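Workplace Tips: Sharing a Folding Room with an Automated Arm

From the Nambiar Laundry Services staff handbook pages, Mardale site

The Mardale folding room now sorts small cloths and light garments by automated arm on the early shift. The guidance below was prepared for table staff and shift leads. It will also be of use to the Dritbridge site when its tables are converted in April.

Before the shift

Clear each table of personal items, mugs and tape dispensers. Empty pockets at the intake bench, as before; the arm does not check for coins or pens. Shake out knotted pieces by hand. A sleeve tied around a towel will be lifted as one item and will be counted as one.

Wipe the fingers with a dry lint-free cloth. Fabric softener sheets must not be used on them, as the residue makes thin cotton slip.

During the shift

Place mixed pieces on the table in a low heap. A heap higher than the width of a hand tends to slide when a piece is drawn from the side. Staff may add pieces only when the amber lamp is lit. Reaching across the table while the arm is moving is not permitted, even to recover a dropped item.

Each table is allowed 3 attempts at a single piece. After the third, the piece is passed to the hand bin, and the attendant folds it in the usual way. Attendants should not restart the count to keep a piece on the table.

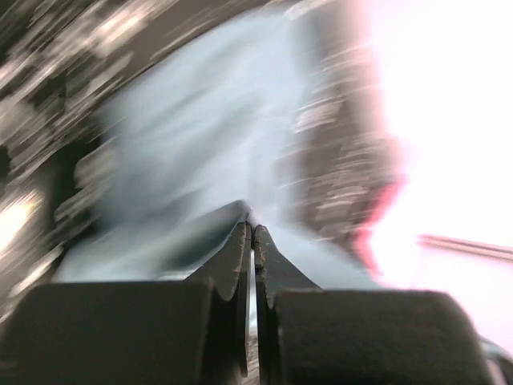
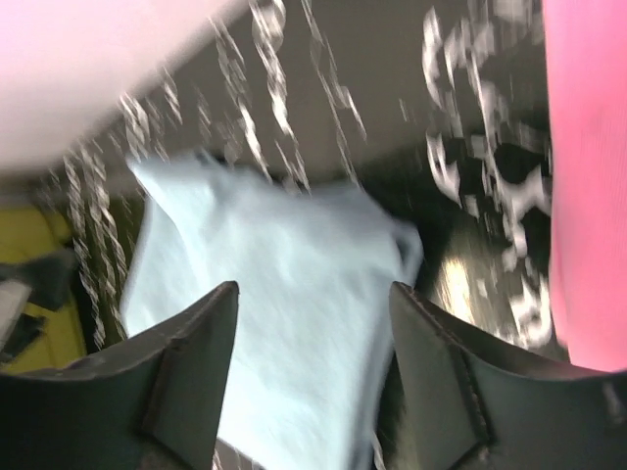
Light blue cloth at the gripper fingers, Mardale folding room.

Care of the fingers and pads

Look over the inner faces of the fingers at the start and end of the shift. Small chips may catch on loose knits and should be entered in the table log. Replacement fingers are kept in the Drernska cabinet beside the supply door and are changed by the shift lead, with the power off and the key removed.

What changes for staff

Table attendants spend less of the shift picking and more of it checking finished stacks. In the first month, 41 attendants completed the new table training, and 166 pieces were returned from the hand bin with a note. These notes are read at the monthly review, so please write the fabric and the fault, for example "fleece, slipped" or "ribbed knit, caught."

Checking work involves longer periods of standing in one spot. Attendants should change stations every 3 hours and use the floor mats provided. Requests for a seated station go to the shift lead and do not require a medical form.

Pay grades are unchanged by the move from picking to checking. Staff who prefer hand folding may ask to remain on the linen line, where large sheets and table covers are still folded in pairs.

End of shift

Press the park button and wait for the lamp to turn off before removing leftover pieces. Return the key to the board by the time clock and sign the log.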